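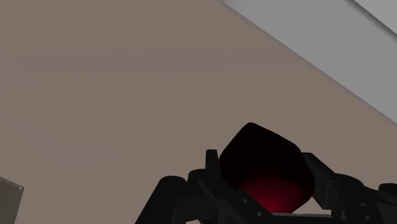 08/10/2022

Up far too early for a Saturday, and I don't care, because the trial license for the Perken simulator came through last night and I've hardly left the chair. Mpho Fourie warned me the first day would be all menus. It wasn't! I had the arm loaded before my coffee was gone, and by ten I was working from the gripper view with the dark red cube held between the two black fingers, grinning like a kid.

I love that view. You sit right down by the fingers, so close that you lose most of the world behind them, and you have to learn to read a grasp from very little. The lighting needs work, though. The cube goes nearly black toward the top and only shows its red down low, and against black fingers that makes the edges hard to judge. I tried to find a lamp setting and gave up after lunch. Must ask Mpho.

The price: 359 for the year with the basic arm, or 589 with the second arm and the extra grippers. I went back and forth on this all through May with the Nellon kit, which I liked a lot, but Nellon charges by the run and I'd burn through that in a week. Perken lets you queue up to 2000 runs overnight on the cheaper plan. That's plenty for me. I'd like a decent set of 1000 before I show anyone at Istbridge, and I can leave the desktop humming while I sleep (assuming the fan holds out).

Things I want to write down before I forget them. The reset key is right beside the save key, and I hit the wrong one twice. The finger force slider jumps if you drag it fast, so type the number in. The manual has a whole chapter on cameras and half a page on friction, and friction is the part I needed! Support answered my email in under an hour, on a weekend, with a proper reply from a person.

Sent a long message to Mahlangu about splitting the bigger plan between us. No answer yet. I think I'd be happy with the small one anyway, at least until winter.

Tomorrow: friction settings, then a rounder object, then maybe the dishes.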